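Furnitora Drilholm work table, 325 model: review

The Drilholm ships flat in one carton with the top, the leg set, a hex key and a bag of bolts. Assembly took 33 minutes alone. The instructions cover both leg heights on a single sheet, and step 3 has the brace drawn upside down. Furnitora has since posted a corrected sheet. 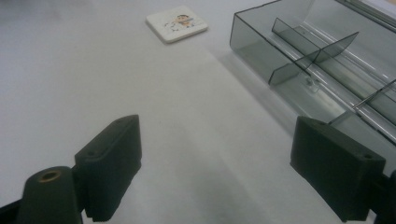
Alaric Pruitt

I bought the table in May to replace a Rurov bench that had started to rack side to side. The Drilholm is stiffer. With all bolts tight, pushing on one corner moves the top very little, and it settles quickly. The bolts do loosen. I retightened them after the first week and again a month later, and they have held since.

The finish resists pencil, coffee and white glue. Solvent marker leaves a faint shadow that alcohol does not fully remove. A utility knife will cut through the coating, so use a mat. The edge banding is well bonded on three sides. On the fourth it lifted at one corner and I glued it back down.
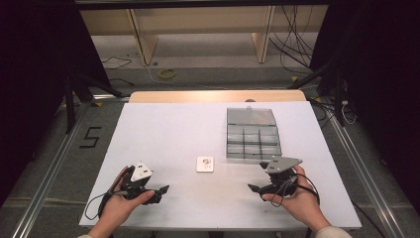
Leveling is the weak point. The feet adjust up to 10 mm, and the threads are coarse, so small corrections are hard to make. On my floor I ended up shimming one leg. The Bañuelos table in the same price range has finer threads and a locking nut on each foot, but its top is narrower and it flexes in the middle under a drill press.

Clamping is fine along the long edges. On the short edges the apron sits too close to the rim and blocks most bar clamps. Anyone planning to mount a vise there should measure first.

Spare feet and bolts are sold separately. Mine were ordered on a Thursday and came with the wrong washers.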